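Rekix 교체용 손가락 패드 사용 후기 (핸드 그리퍼, 좌우 한 쌍)

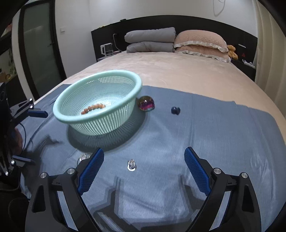
패드를 끼운 그리퍼와 침대 위의 작은 물건들. 민트색 바구니 안에는 구슬 팔찌가 있습니다.

저는 한국어가 모국어가 아니라서 표현이 조금 어색할 수 있습니다. 양해를 부탁드립니다.

손에 들고 쓰는 그리퍼의 패드를 Rekix 제품으로 바꾸고 4주 동안 사용했습니다. 전에는 Skever의 매끈한 패드를 썼습니다. 그 패드는 유리처럼 미끄러운 물건을 자주 놓쳤습니다. 새 패드는 파란색이고, 표면에 작은 돌기가 촘촘하게 있습니다.

설치는 어렵지 않습니다. 먼저 손가락을 끝까지 벌립니다. 오래된 패드를 떼고, 남은 접착제를 알코올로 닦습니다. 저는 여기에서 한 번 실수했습니다. 왼쪽을 대충 닦고 붙였더니 다음 날 아래쪽이 들떴습니다. 다시 붙인 후에는 문제가 없습니다. 설명서에는 좌우 구별이 작은 글씨로만 적혀 있으니 붙이기 전에 꼭 확인하십시오.

패드를 붙인 다음에는 영점을 다시 맞추어야 합니다. 새 패드가 예전 것보다 두꺼워서, 손가락을 완전히 닫았을 때의 값이 달라졌습니다. 제 기계에서는 239였던 값이 351이 되었습니다. 이 값을 저장하지 않으면 얇은 물건을 잡을 때 힘이 너무 많이 들어갑니다.

관리는 일요일마다 합니다. 부드러운 칫솔로 돌기 사이의 먼지를 털고, 관절 핀에 Grurham 윤활유를 아주 조금 바릅니다. 기름이 패드에 묻으면 바로 미끄러워지기 때문에 저는 면봉을 사용합니다. 침구 위에서 작업하면 실밥이 돌기에 잘 걸립니다. 이것은 매끈한 패드보다 불편한 점입니다.

지금까지 기록된 개폐 횟수는 3634번입니다. 돌기는 거의 닳지 않았지만 오른쪽 패드의 끝부분이 조금 딱딱해진 느낌입니다. 둥근 구슬과 투명한 장식품은 전보다 안정적으로 잡힙니다. 납작한 물건은 큰 차이를 모르겠습니다.

아쉬운 점은 한 쪽만 따로 살 수 없다는 것입니다. Ní Mhurchú 온라인 상점에 문의했는데, 한 쌍으로만 판매한다는 답을 받았습니다.

별점: 다섯 개 중 네 개
재구매 의사: 있음. 다음에는 여분도 같이 주문하겠습니다.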